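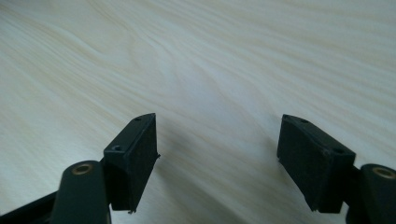
A day at the Etside bindery, Wellholm
October 2023

I have wanted to get inside the Etside bindery ever since I found one of their little paper labels in the back of a library atlas, years ago, and this autumn they finally opened the doors. I went on the 267 from Pant, which takes the long way round by the reservoir and drops you at the bottom of Mill Rise, and I was so early that I had time for a bacon roll and a walk along the canal first. Then up the hill, through a green door with no sign on it at all (I walked past it twice) and into the smell of glue and warm cloth. Lovely!

For anyone who doesn't know them, Etside mostly bind and mend books for libraries and schools. They do some private work too, family Bibles and theses and so on, but the bread and butter is the book that's been borrowed until its spine gives up. They have been at it for 81 years, always in the same building, though they used to have the ground floor as well. A tile shop has that now.

We were taken round in small groups, each tour lasting 60 minutes on paper and a good deal longer in practice, as everybody wanted to touch everything and the staff seemed delighted to let us.

The first room is where the books come in. Each one gets a slip of yellow card tucked inside the front cover with the name of the library, what's wrong with it and what is to be done. I could have stayed there reading the slips all afternoon. "Hinge gone, front." "Bath?" "Pages 11 to 14 in wrong way up since new, please correct." Somebody asked how busy they get and the answer was 816 books through the door in September alone, mostly from schools that had spent the first weeks of term going through their shelves.

What surprised me was how much gets decided at that stage. A novel that can be bought again for a few pounds isn't usually worth the bench time. A local history with a print run of next to nothing certainly is. Picture books are the hard ones, and there was a proper debate in our group about it. They are big, they are thin, they're held open flat on the floor and leaned on by people with jam on their elbows, and a lot of modern ones are glued where the old ones were sewn. 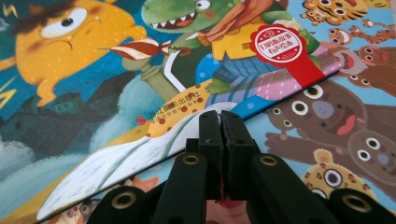 The trouble with glue, we were told, is that it's fine until it is asked to bend too often in one place. Once the first page lets go the rest follow quite quickly. So for the favourites, the ones a school knows it will want for years, Etside take the whole thing apart, sew it through the side with a thick linen thread and put the original cover back on over new boards. You lose a little of the picture down the middle of each spread. Some illustrators plan for it, apparently, and keep faces away from the fold, and once I'd been told that I started looking for it, and found a fox with half a nose in the very next book on the pile.

Next came the sewing room, my favourite of the day. Two sewing frames in the window, both older than the business, and beyond them a great iron sewing machine that does the longer runs with a noise like someone shaking a drawer of spoons. We each got a turn at a frame. You take the needle in through the fold, along, out round the tape, back in again, and at the end of each section you catch the one underneath with a small knot called a kettle stitch. I was very pleased with mine until I saw it next to a proper one. My tension was all over the place. The woman teaching us was kind about it and said the thread would forgive me, and then quietly undid the lot.

A few things I scribbled down from that room:

Linen thread is pulled over a lump of beeswax before use, and the lump gets deep grooves in it, like a cheese that has been got at by a very tidy mouse.
The tapes are cotton and are left long on purpose, then trimmed when the boards go on.
Paper has a grain, and if the grain runs across the book and not up and down it, the pages will never lie properly. You can feel it by bending a sheet gently one way and then the other. I have been bending everything in the house ever since.

Then to the cloth store, which is a long, narrow room with rolls stacked up both sides. Most of the everyday stuff is a tough coated cloth called Jeltari, which comes in a range of colours with no names, only numbers, and the staff have made up their own. I wrote down "wet slate", "school jumper" and "gammon". There is a dark green they can't get any more and are eking out for one particular run of parish registers. When it's gone they will have to start dyeing, and no one sounded keen.

I should say a word about the presses, as several people had come specially. There are a pair of standing presses with wheels on top that you could steer a ship by, and a smaller nipping press on the bench which we were allowed to work. You spin it down, give it a last tug, leave the book overnight. So much of bookbinding seems to be leaving things overnight. They had a shelf of books at the "do not touch" stage, drying between boards with weights on, and one of the weights was an old flat iron with its handle wrapped in string.

Finishing is done at the far end, where the light's best. Titles are still stamped in foil from brass type, each letter set by hand in a holder, heated, and pressed down in one go. We watched a spine being lettered for a history of the Pant brickworks, and I don't think anyone in the group breathed. The spacing is done by eye. I asked about spelling mistakes and was shown a drawer of them, kept for the apprentices to laugh at and learn from.

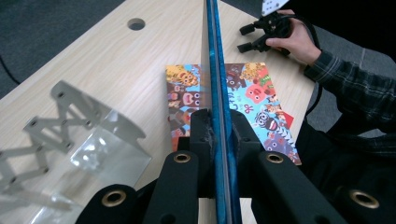 Lettering orders are all taken down twice, once from the slip and once from the title page, and if the two don't agree the book goes back to the start of the line. I liked how little fuss there was about it. It's slow work done by people who know exactly how slow it needs to be, and they talk while they do it, about football and gardens mostly.

Tea was downstairs in the yard, with a very good ginger cake, and there was a table of offcuts for sale: strips of cloth, marbled paper ends, bundles of thread. I came away with a bag of "gammon" and enough marbled paper for two small notebooks, and spent less than I would have on a magazine. Over by the wall you could have a go at marbling for yourself, dropping colours on to a tray of thickened water and combing them into waves. The children got far better results than the adults, who fiddled.

If you are thinking of going next time, a few practical notes. There are a lot of stairs and no lift, but they will do a shorter ground-level version in the yard if you ask beforehand, with a sewing frame brought down. The bus back to Pant stops early, so check it. Wear something you don't mind getting paste on. They're happy to look at a book you've brought with you and tell you what it needs, though the queue was long by the afternoon and I'd go first thing.

I took my grandmother's recipe book, which has been held together with a rubber band for as long as I can remember. The verdict was new endpapers, a cloth spine and on no account any sticky tape (there is already a good deal of sticky tape). The pages with the most butter on them will stay as they are. It's there now, with a yellow slip in it, and I get it back before Christmas.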